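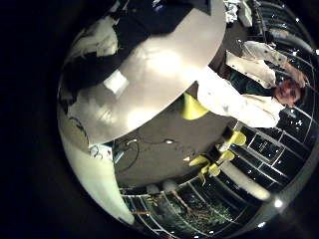 Ju-won Kwak, student lead, Allinthorpe Robotics Club
Updated Thu 9 November

Section 4. Checking the wrist camera before a practice run

Please do this section every time the arm was moved or another member has used it. The steps are for the Zarnis hand with the small round-view camera. If you did not finish Section 3 (power and emergency stop), go back and finish it first.

1. Put the arm in the park position and wait until it is fully still.

2. Open the Shenoy viewer on the club laptop. Choose "wrist" from the list. The view must be a full circle with a wide black border. If the circle touches the border of the window, set the zoom to 90.

3. Look at the direction of the view. With the hand turned in park, the room is shown sideways and a standing person goes across the circle. It is normal. Do not rotate the camera in its holder to correct it, the software does this later.

4. Find the hand in the view. A large gray rounded surface should be close to the camera. If you see no part of the hand, the holder has slipped. Loosen the two small screws, push the holder back and tighten again by hand only.

5. Ask one member to stand in front of the arm, out of reach, and raise one hand beside the head. You should see the face and the raised hand inside the circle, also when they are near the rim.

6. Check the floor in the view. Cables lying in loops must be moved away before the arm leaves park.

7. Press Save. The viewer writes the file with number 341 at the start. Copy this number to the log book.

Note: Straight lines such as window frames look bent near the rim. Small points of light on dark glass are also common and they do not mean a broken lens.

Caution: Keep the speed at 200 or lower while any person stands in front of the arm. The member at the laptop must keep one hand on the stop button.

If the viewer shows error 992, close it, unplug the camera cable, and start again from step 2. Members of the Nerndale team should use their own log book, the blue pages at the back.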